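3. Bänder sortieren und einräumen

Jetzt wird's bunt! Zum Porkeo-Set gehören 12 Bänder, sechs orange und sechs grüne, und ich kippe sie immer erst mal alle auf den Tisch.

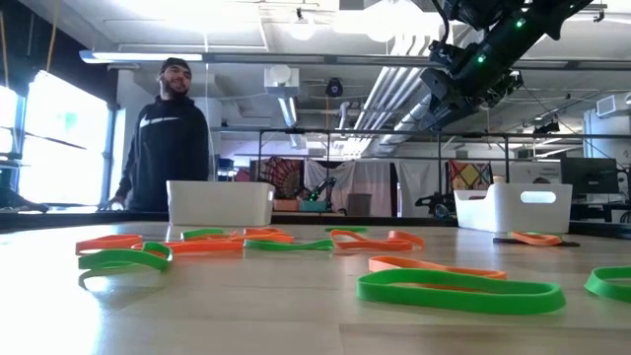
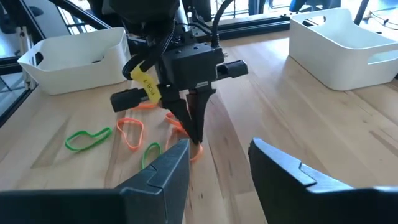

1. Zwei Boxen bereitstellen, eine links, eine rechts, dazwischen ordentlich Platz lassen. Orange kommt bei mir nach links, Grün nach rechts (geht natürlich auch andersrum).

2. Verdrehte Bänder einzeln hochnehmen und kurz ausschütteln — meistens fallen sie von selbst wieder in Form. Nicht zu mehreren aus dem Haufen ziehen, sonst habt ihr einen Knoten.

3. Jedes Band einmal leicht auseinanderziehen und die Kanten anschauen.

Achtung: Bänder mit Rissen oder klebrigen Stellen bitte weg damit! Ich hab so eins mal weiterbenutzt, das hat ganz schön gezwiebelt.

4. Flach in die Box legen, nicht knicken.

Hinweis: Nach dem Abwaschen mindestens 20 Minuten an der Luft trocknen lassen, die Heizung ist tabu. Wie das mit dem Puder geht, steht in Abschnitt 4.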